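Jobs > Plornport > Paid studies

Tagged: Odd jobs, short term

Glasses wearers wanted, Cerngate. We doubt anyone puts glasses away as neatly as case makers claim — come and prove us wrong. 2 hours, $18 an hour. Bring your own pair. Apply by February 1, 2022. 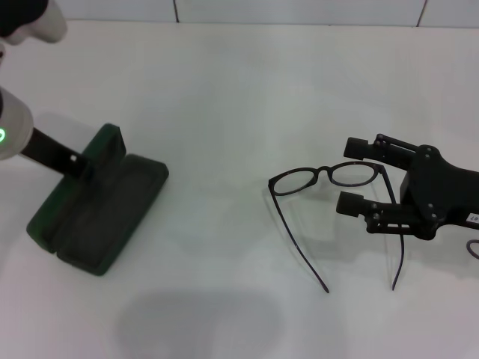

Photo: Kwok / Cerngate

Round frames, hinged green case, white table. You fold, you pack, you fill out a form. No "wellness" talk.

Comments (2)

plumline: Is parking paid?

dotty12: Did one in September. Dull, but they paid.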